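Sarard Open Storage Box, Clear, Medium
Sold by Pundlow
Item 61-5
Review updated 2023-03-27

Sarard calls this a "complete desk solution." It's a plastic box with no lid. We stock it anyway, as the fancier Wivulico model costs more and holds less.

What it does: takes the small stuff that piles up on a desk. Masks, tape, a sponge, the odd sock. You can see through the sides, so you may even find things again — or you'll just see the mess through plastic.

What we doubt: the "fits any shelf" claim. It's 11 inches long. Measure your cubby first, and leave room for your hand above the rim.
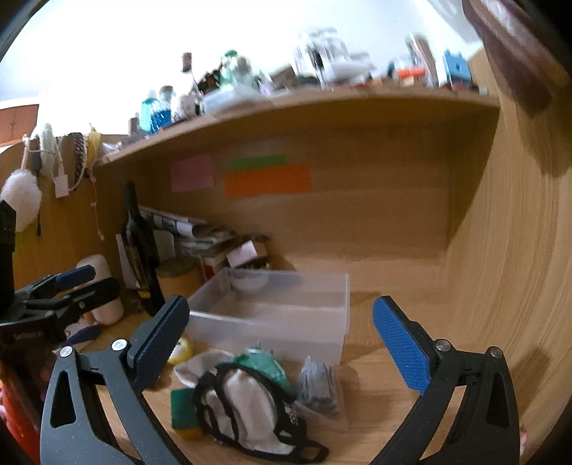

The "stackable" label is also a stretch. With no lid, a second box sits on whatever you put in the first. We tried five and gave up at three.

Cleaning: warm water and dish soap. Scouring pads will scratch it, whatever the sticker says.

Returns: 5 weeks, unused. Sotelo dividers sold separately, and we'd skip them.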